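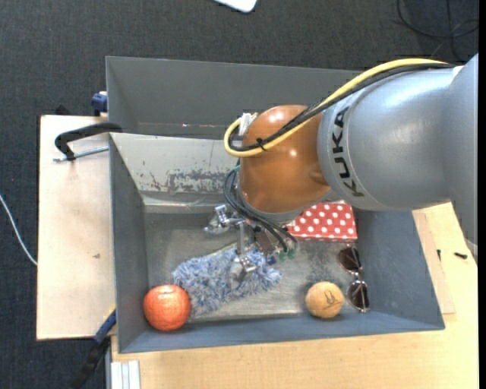 Wora opens household sorting room in Seldale

Seldale, February. Wora, the reuse shop for household goods, has opened a new sorting room behind its store in Seldale. From Monday, residents can bring dusters, brushes, cloths and other small cleaning things which they do not need any more but which are still good to use.

The room receives goods in open grey bins. Each bin is kept small in content, so that every object can be looked at separately before it goes to the shelf. Fluffy dusters are checked for missing strands and for a firm handle. Last year the shop received 544 donated cleaning items, and around 20 of them every month were dusters.

"People think that a duster is not worth to give away," says Nayeli Mamani, manager of the shop. "But for a person who moves into a first flat, it is one thing less to buy."

Items are sold singly or in sets of three. The sets are put together by Godfrey Massawe, who was before responsible for the kitchen shelves. The shelving in the new room was delivered by the local firm Tarigan.

Donations are accepted at the side door until 3 in the afternoon. Please bring the items clean and without packaging. Sponges and opened bottles cannot be taken.

Press contact: Niilo Heinonen, Wora, Seldale

We use cookies to make this site work better. Accept | Settings

© Wora. All rights reserved. Back to top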